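Mailroom automation: what changes for the desk crew

If you have walked past the glass meeting area upstairs lately and wondered about all the activity, it's the Kenska project, and I'm so excited to finally write about it! Kenska is going to take over the dull end of our paper handling: picking up single sheets, laying them flat, getting trays where they need to be. We handled 1,626 incoming items in July, and most of them passed through the same few pairs of hands.
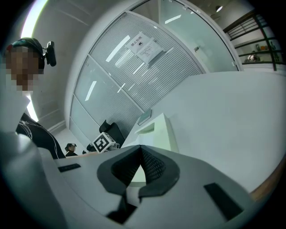 Those hands are now the teachers. Tamara Mocanu and Hauke Nolte have both moved half their hours over from sorting, and they work through each task again and again with the hand-held grippers so the system can learn from it. The first target is 400 good runs of the tray job. Hauke says his wrists have opinions about that, but he's also the one who keeps asking for another go before lunch.

Paper is the hard part, as anyone who has fought a copier will know. It sags and slides, and two sheets love to travel as one. Tamara has become very good at taking hold of a single sheet low down, and even then it bends and twists a little on its way up. 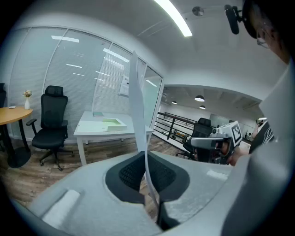
Training for the rest of the desk crew starts at 9 in the morning, in small groups, and you don't need any technical background. You'll wear the headset camera and practice with a sheet of paper before moving on to anything else. Ilse Thiele has the sign-up list - please put your name down even if you're only curious. Pay grades stay as they are while we learn, and Ilse is writing the new job descriptions with the crew.

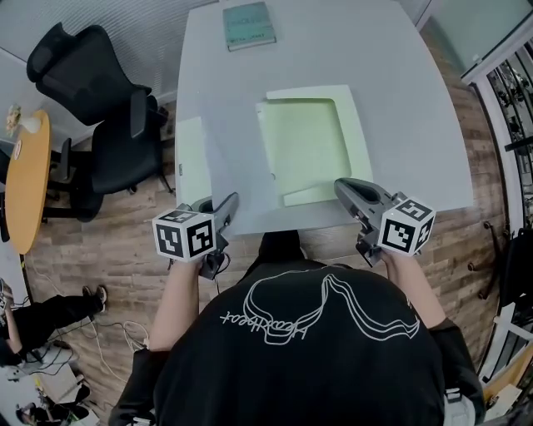

Questions so far

Will the evening shift be included? Yes, from the second round. Eckhard Wegener is sorting out the hours.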